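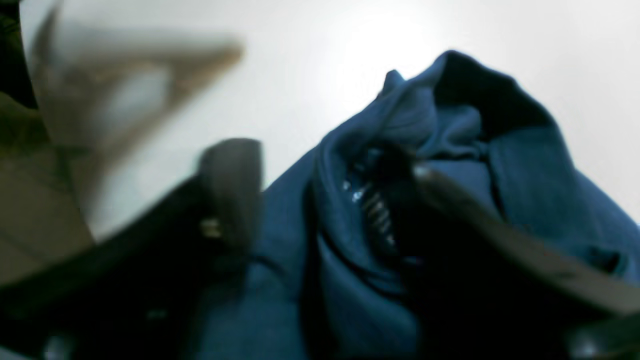

Folds are the part of this course I look forward to most, and by the end of the session I hope you'll be unable to pass a road cutting without slowing down. Rock bends. Give it enough time, enough heat or enough weight on top and a bed of limestone will curve as smoothly as a blanket pushed across a floor. Look at the dark teal-blue fabric, bunched up and rising to a rounded peak, and then find the short run of zip teeth deep in one of the folds. You can follow the teeth a little way on a slant before they go into the shadow. They are your marker bed: a thin, easily recognised layer that comes into view, crosses a small patch of open ground and goes back under cover. Almost everything we do in the field is a matter of finding a short stretch of something like that and working out where the rest has gone.

READING ROCKS IN THE LANDSCAPE
Session 5: Folds and how to measure them
Apr 12, 2021

Please bring: last session's map of Arthorpe, a soft pencil, a rubber, a protractor, tracing paper. Compasses are provided.

1. The words you need

Bed: a single layer of rock, laid down flat or nearly flat in the first place.

Dip: how steeply a bed slopes, measured down from the level. Flat is zero, upright is ninety. The dip always has a direction too, and a dip without a direction is only half a reading.

Strike: the level line along the surface of a sloping bed, at right angles to the dip. Think of the line the water makes on a slipway.

Limb: the side of a fold.

Hinge: the line where the bed bends most sharply. Some hinges are a tight crease and some are so broad that you and your neighbour will mark them in different places. Both of you may be fine.

Axial plane: the imaginary sheet that joins up all the hinges, bed after bed, down through the fold.

Antiform and synform: an arch and a trough. These words describe shape and nothing else.

Anticline and syncline: an arch with the oldest rock in the middle, and a trough with the youngest rock in the middle. You need to know the order of the beds before you can use these two. In most of the places we visit the beds are the right way up and an antiform is also an anticline, so people get lazy about it. In parts of the Alps whole stacks of rock have been turned over, and there the lazy habit will give you a wrong answer with great confidence.

2. Where does the bending come from?

Squeeze a stack of layers from the sides and it has to get shorter. One way of getting shorter is to break and slide, and that gives you thrust faults (session 7). The other way is to buckle. Which one you get depends on the rock, the heat, the pressure and the speed. Cold rock near the surface, pushed quickly, tends to snap. The same rock, buried deep and pushed slowly, can flow without a single visible crack — and I still find that astonishing after years of teaching it.

Try this at home with a paperback. Hold it by the spine and the opposite edge and bend it into an arch. The pages slide past each other and the edge of the book, square a moment ago, now slopes. Beds do the same. If you are lucky you will find the scratches left by the sliding on the surface of a bed, running across the fold at something near a right angle to the hinge. Now grip the pages hard and try again. It is far more difficult. Weak layers of clay or shale between strong beds do the job of the loose pages, letting the strong beds slip.

Thick, stiff layers make wide folds. Thin ones make small, close folds. When a thin stiff bed and a thick stiff bed are folded together in the same soft rock, you can see both sizes side by side in a single cutting, and it is a lovely sight. There is one like that in the north face of Buschmann Quarry, on the upper bench. We can't go up there, but you can see it very well from the viewing platform with binoculars.

3. Small folds tell you about big ones

If you take only one thing away from this session, please make it this. Big folds carry small folds on their backs. The small ones, known as parasitic folds, follow a pattern. Around the hinge of the big fold they are even-sided and look like the letter M, or a W if you prefer. On the limbs they are lopsided, and look like a stretched S on one side and a stretched Z on the other. Always look in the same direction along the hinge when you decide between S and Z, because an S seen from behind is a Z.

So suppose you are standing at a single small outcrop, with grass on every side. You see little folds shaped like a Z. Walk across the hill to the next outcrop and they have become M. A little further and they are S. You have just crossed the hinge of a fold that might be as wide as the valley, and you've done it without ever seeing the big fold itself!

Two warnings. First, S and Z alone don't tell you whether the big fold is an arch or a trough until you have also noted which way the beds dip. Second, one small fold is not a pattern. Look for several before you write anything in ink.

4. Plunge

Textbook drawings like to show hinges lying perfectly level. Real hinges usually tilt, and the tilt is called plunge. On a map of flat ground, a level fold gives you straight stripes. A plunging fold gives you stripes that curve round and close in a V or a U. For an antiform, the closed end of the V points in the direction of plunge. For a synform it points the opposite way.

Hold a stiff piece of paper in an arch, tilt it down at one end into a washing-up bowl of water, and look at the waterline. You will never need to memorise the rule again.

5. Worked reading: the Faminero Limestone at Arthorpe

The Faminero Limestone is our local marker. It is pale, it is full of broken shell, and it stands up as a low ridge while the shales on either side have worn down into damp fields. The stream west of Arthorpe cuts through it twice.

At the western crossing the bed dips 49 degrees to the west. At the eastern crossing it dips 67 degrees to the east. The beds are the right way up at both places (we checked this in session 4 from the ripple marks).

Step one. The two limbs slope away from each other, so the shape is an antiform. As the beds are the right way up, it is also an anticline.

Step two. The angle between the limbs, measured inside the fold, is 180 minus 49 minus 67, giving 64 degrees. We call that a close fold. Anything from 70 to 120 would be open.

Step three. The eastern limb is the steeper one, so the fold leans over a little to the east and its axial plane dips very steeply to the west. Draw the two limbs with your protractor, split the angle between them in half, and measure it. You should get 81 degrees, give or take the thickness of your pencil.

Step four, for the keen. The old Arthorpe borehole, drilled straight down on the western limb, reached a depth of 1,031 metres. A vertical hole passes through a sloping bed at a slant, so the length of limestone in the core is greater than the true thickness of the bed. Multiply the drilled length by the cosine of the dip. Thirty metres of core at a dip of 49 degrees comes from a bed a little under twenty metres thick. This assumes the dip stays the same all the way through the bed, and on a curving limb it may well not.

6. Using the compass

We have the Filteck compasses again. The dip needle swings freely only when the instrument is held on its long edge, so if it seems stuck, turn it. Lay your notebook on the bed first and measure the notebook; a rough surface will give you a different answer every few centimetres. Keep away from car doors, fence wire and your own phone.

Write each reading as dip first, then direction, and mark the spot on your map straight away. Readings jotted on the back of a hand have a short life in this climate.

7. Before next time

Trace the outcrop of the Faminero Limestone from the Arthorpe map and mark where you think the hinge runs. Use a dashed line where you are guessing.

Draw an S fold, turn the paper over, hold it to a window and look at it from the other side.

Find a fold in something at home. A rug, a curtain, a stack of pancakes, whatever you have. Sketch it from the side, mark the hinge and the limbs, and say whether the hinge plunges. Last year's sketches were wonderful, and the pancakes showed a better set of parasitic folds than I have managed to find in the quarry.

The field day at Buschmann Quarry is in September. Hard hats are kept at the gate, but boots are up to you.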